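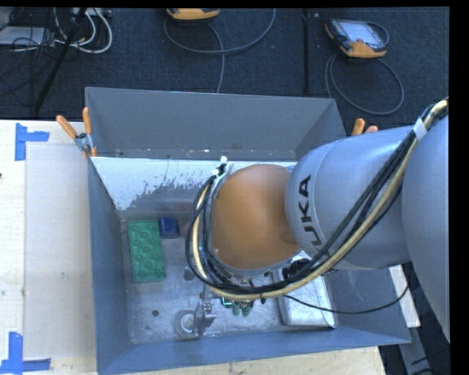 # Metal Storage Bins: Interior Wear

This page covers surface wear in open-topped metal bins used for small parts at the Grergate workshop. The bins are rectangular, have no lids, and are used on tables. Entries are kept by Vaida Mockus. Measurements and cleaning notes come from Tõnu Hunt unless marked otherwise.

Wear is recorded by location: rear wall, rear interior, side walls, floor, rim. Terms follow the older Bunton sheet, with one change. "Flaking" now means an edge that breaks up into separate spots or streaks. A continuous edge that wanders is called "ragged." The earlier sheet used one word for both, and entries made before September should be read with that in mind.

## Bin 49, gray, on table

Gray metal bin on a pale wooden tabletop. The back wall is a wide plain panel with a row of tiny pale specks and scuffs near its lower edge.

Rear interior, below the panel: bright whitish band with a ragged lower edge, breaking into dark streaks and spots over bare gray metal. Recorded as both ragged and flaking.

## Notes on this entry

**Band.** The material has not been tested. Edgars Stankevičius considers it a leftover coating. Nimal Dewan considers it residue from a liner adhesive used on an earlier batch. The two would respond differently to solvent, so no solvent is to be used on this bin until a sample has been taken. Dry brushing is also on hold, as it would remove the boundary that the next entry needs for comparison.

**Specks and scuffs.** Position is noted relative to the lower edge of the back panel. Depth has not been measured. Marks that can be felt with a fingernail are entered as scratches. Marks that cannot are entered as scuffs. The word "scuffs" is provisional here.

**Floor and front wall.** No entry. The floor of the bin is to be recorded separately with the bin cleared, under the same number.

**Table.** The tabletop is part of the record only as a support. Wear to the wood from bin edges is kept in the furniture log, sheet 2306. Bins should be lifted when moved. Dragging marks the wood and rounds the lower corners of the metal.

## Cleaning between entries

1. Empty the bin completely.
2. Remove loose grit with a soft cloth, working from the rim down.
3. Wipe the plain panels with a damp cloth and dry at once.
4. Leave any whitish area alone unless the entry says it may be cleaned.
5. Record anything that comes off on the cloth, with its color.

Do not use steel wool. It was used on bins from the Pētersons lot and left fine lines on the panels that were later entered as wear. Those entries have been withdrawn. The sheet numbers are kept so that references from other pages still work.

Paper labels go on the outside only. Label glue inside a bin leaves a pale patch that is hard to tell from old coating after a few months of use.

## Lighting and position

A bright patch on gray metal changes with the angle of the light. Entries are compared only when the bin is in the same position on the table, with the back wall on the same side. A bin that has been turned end for end gets a new entry under the same number, with the letter R added.

Hamish Cruickshank has asked for a painted gray reference card to be placed beside each bin so that panel color can be compared between entries. One is on order from Nilley. Until it arrives, color terms stay at the level of "gray," "dark," "pale" and "whitish," and no entry should claim a match to a paint code.

## Corrections

Sheet 2697 listed this bin under side wall wear. The wear is on the rear interior and the sheet has been corrected.

The next entry for bin 49 covers the floor and rim. Corrections go to Vaida Mockus by Tuesday noon, with the bin number and the location term.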